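June 29, 2019

I want to write this evening in English again, because Angus Rakena told me that a diary is the best teacher and it does not laugh. So I write slowly, with the dictionary next to the tea.

Today I did no sewing and no shopping. I sat almost all the afternoon at the computer with the kitchen tests that Lutfa sent me. She works with the people of Zhuravel, and they have now a simulated kitchen where an arm must learn the small chores. It has a sink, cupboards, a window, a dish rack, all made by a program. Lutfa asked me to look at it as a person who washes dishes every day of her life and to write down what I think. I said yes at once. I cleaned offices for 7 years and I have opinions about sinks.

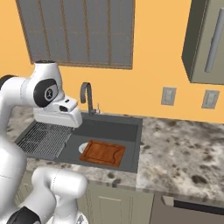

Written by Elvira Puma, at the kitchen table, after supper

I should first say what my question was. It is the same question that Obinna and I argued about in December, when his tooth was hurting and he was against everything. He said that a machine in the house will come in the lifetime of our children and not before. I said sooner. We put two coins in the sugar bowl and they are still there. So I looked at these tests also a little for the coins.

What I noticed is how many decisions live in a sink. There is a cutting board lying in the basin and the rim of a white plate is coming out from under it. For me this is one movement. I lift the board, I lean it somewhere, my other hand has already the plate. I do not remember ever to have thought about it. But if you have one hand with two short fingers, you must decide what is first, and from which side, and where you put the board down when the place is full. The board is flat and the basin is also flat. I tried it myself after lunch, with my own board in my own sink, using only the thumb and one finger of the left hand. I dropped it two times. The second time it hit the tap, and Tülin called from upstairs to ask if I was moving the furniture.

I wrote this to Lutfa as my first remark: a flat thing on a flat thing is the hard case, and please let the arm practice this more than cups. She answered that the cups are what everybody wants to show to visitors. I believe her.

My second remark was about the tap. In an office kitchen the tap is always in the way. I have a small scar on the knuckle from one. A person learns where it is without looking, and I wonder if an arm can have this kind of knowledge or if it must measure again each morning.

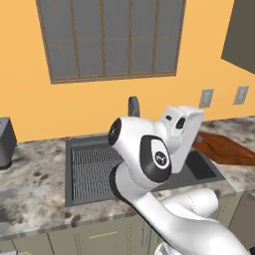
I asked Lutfa this and she said that it depends, because some programs keep a map and some only look. I prefer the map, I think. But then what happens when somebody moves the toaster? In my house somebody always moves the toaster. In the office it was worse, there the people left mugs behind the microwave, and one time I found a shoe. A good cleaner is surprised every day and continues to work. I did not know how to write this as a remark, so I wrote it exactly like that, and she said she will read it aloud at their meeting. I hope that the grammar is correct.

Then there is the wet cloth. I did not see a cloth in anything she sent me, and I asked why. It seems that cloth is difficult to calculate, because it has no fixed form. I was a little disappointed. For me the cloth is half of the work. To wash the plate is quick, but then comes the wiping of the counter, the edge of the sink, the handle of the cupboard where fingers were. A machine that puts things from one place to another place is a help, yes, but the kitchen is not clean after it. The kitchen is only tidy. In my first language we have two words for this and they are not friends.

Obinna telephoned at the middle of all this. I told him about the cloth and he was very satisfied. "So the coins are mine," he said. I said that we did not agree about cloth, we agreed about chores, and to put away a bottle is a chore. He told me about a cousin who bought a Skombridge vacuum that goes around alone, and it eats the fringe of the carpet, and now the cousin has rolled up the carpet for the machine. He thinks this is the whole future, that we will roll up our carpets. I laughed, but later I thought about it when I was peeling the potatoes. I would roll up one carpet. I would not roll up the whole house.

The bottles I liked best. I looked at this part longer than I needed.
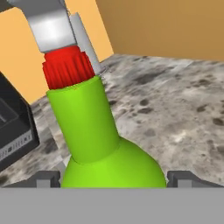

The green bottle between the two fingers, red cap on top.

A bottle is a kind thing for a hand. It is round, it stands alone, and you can take it from any side. I think here the machine is near to us. My mother in her last years could not hold a bottle well, and somebody had to be there for it, mostly me, and I was often late from work. If there had been an arm at her counter which could only do bottles, and nothing more, I would have paid for it with pleasure. So I do not want to be proud and say that it is useless because it cannot do the cloth.

But opening is another matter. To hold the bottle and turn the cap you need two hands, or one hand and something that holds. I wrote this also. It was my last remark and I made it short, because my eyes were tired.

Tülin came down for sugar and saw the two coins. She wanted to know who is winning. I told her that for lifting and carrying I am winning, and for wiping it is Obinna. She took the sugar and left the coins.

Now it is late and my own sink is full, with the potato pot in it and the board on top of the plates. I will do it before bed. Tomorrow I must write to Lutfa about the dish rack, I forgot it completely, and buy new gloves, size medium, the yellow ones.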